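February 18, 2022

Five days into no soda and I have a headache that starts behind my left eye and just sort of camps there. I know, I know, I said the same thing last April and lasted until lunch on day two. But this time I told my sister, so now I'm stuck with it!

The thing is I never thought I drank that much of it. One with lunch, one on the drive home, and then whatever was in the fridge while I cooked. Then I sat down with the grocery receipts (the Stolton store prints them a mile long) and worked out that I'd bought 44 cans since New Year's, and that's not even counting the gas station ones. Yikes.

So now it's fizzy water and a lot of tea. The peppermint is okay. The licorice one tastes like a candle and I'm giving the rest of the box to Mom, who likes that kind of thing. I slept terribly on Tuesday's leftovers and nerves, but last night was better, a whole night straight through, and I woke up before the alarm, cranky but rested.

Walked down past Droltberg park after work to stay out of the kitchen. Roughly 3,000 steps, my phone says, and freezing the entire way. My nose ran, my gloves don't match anymore, and I still came home wanting something cold with bubbles in it.
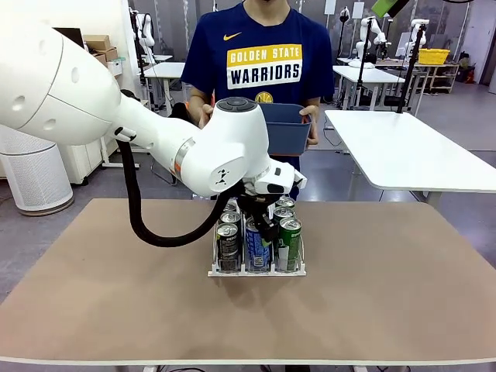
I think what I miss most is the sound of the can opening, more than the taste even. That little crack and hiss used to mean work was over. Maybe I need some other noise for that. I could put the radio on, or get the good kettle back from my sister, the one that whistles.

Anyway, bed. Tea's gone cold again.

2 comments
5 shares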